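Inventory of the Conaneck kitchen, second pass

Shanthi Sheikh began with the drawer under the kettle, as the tenancy schedule required. The schedule ran to 1,681 lines for the whole building. The kitchen had 50 of them, and line one was teaspoons.

She was paid by the line. The rate had been set by Bredel in April and did not distinguish between a teaspoon and a wardrobe. Her aunt, who had lived in the flat until the spring, had been a careful woman and had kept her own list on the inside of the larder door, in pencil. The two lists did not agree. The schedule gave one potato masher. The pencil list gave two, and noted that the second was at Matos, on loan.

Shanthi wrote "one, plus one absent" and moved on to the pans.

By the time she reached the shelf of food containers the light over the sink had begun to buzz. The schedule called them "tubs, assorted". The pencil list called them by what they had last held: lentils, stock, the good rice, buttons. None of the tubs was marked with any of these words.

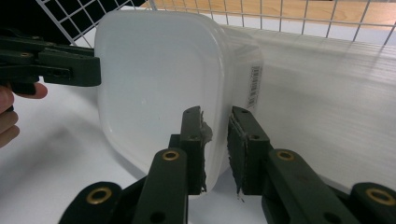
Her aunt had never thrown a container away. She bought them at Nalari, the hardware shop by the station, and used them until the lids no longer closed. The procedure for each was the same: lift it, turn it over, check the base for cracks, record. The plastic was cloudy enough to dull the light and thin enough to let it through, so that a crack ought to show as a line. Shanthi held the next one to the window and found the shop's barcode still on the side wall, running up and down, a small white label. Her aunt soaked labels off. She did it on the first evening, with warm water and the back of a knife, and had once refused to eat soup from a tub that still had its sticker. Shanthi turned to the larder door. The last entry in pencil read "one new, not yet begun".

She considered the line for a while. The schedule had columns for condition (good, fair, poor) and for quantity. It had a column for remarks, 20 characters wide.

She wrote "1, good" and left the remarks blank. Then she ran the tap until it was warm, stood the tub in the basin label side down, and went on to the baking tins.

There were fewer tins than expected. One had been used to catch a drip under the boiler – fair, bordering on poor. The rolling pin was not on either list and she added it to both, in pen on the schedule and in pencil on the door.

When the kitchen was finished it was almost 50 minutes past the hour she had agreed with Bredel. She signed the foot of the page, dated it November 25, 2020, and took a knife from the drawer.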